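Small Theaters Should Publish Their Run Lengths

Every spring the little company I follow most closely puts out its season, and every spring the list is a play or two longer than the year before. This time it was 6 shows between February and the end of June. I went to four of them. Two were good, one was fine, and the fourth needed another three weeks that it was never going to get.

I think small theaters are producing too many plays and running each one for too short a time. A show that opens and closes inside nine days doesn't get a chance to settle. The actors are still finding the laughs on the second weekend, and by then the set is coming down.

Take Hernia, a comedy about two brothers and a moving van that played at the Movar last winter. I saw it on opening night and again at the closing matinee. On opening night the second act dragged. By the matinee the cast had cut the pauses, and the scene with the piano was the funniest thing I saw all year. Total attendance for the run was 700. The people at the first performances saw a weaker play for the same money, and anyone who heard about the good version was too late to buy a ticket.

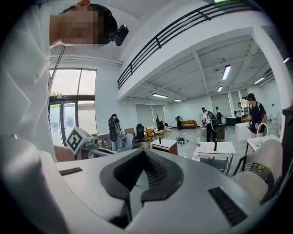
The usual answer is that short runs are safer. If a play flops, you have lost one week. That is true as far as it goes, but each new production also brings a new set, a new poster, new rights and a new round of rehearsals in a rented room. The Movar printed its costs in the back of the program, which I wish more places would do. The set for Hernia came to $3,582. Lighting rental was $1,988. Those bills would have been the same, or close to it, if the play had stayed up for a month.

Skustusham, two towns over, went the other way. Its playhouse does two shows a year and lets them run. Their Giáp, a long three-hander about a retired general and his daughters, was still playing six weeks after it opened. I don't love everything they choose, and a bad choice there hangs around for a long time. But the acting is better. Stage managers stay. People in town ask each other whether they have been yet, and there is still time to go.

Actors will say they want variety, and I understand that. A young actor would like four parts on the resume instead of one. I would still tell them that twenty performances of one part teaches more than five performances each of four. You learn what a quiet house does to your timing - and what to do about it.

Funders could help by changing their forms. Most of the ones I have seen ask how many productions a company will mount. Very few ask how many times each one will be performed. Put that second question first and I think the seasons would look different within a couple of years.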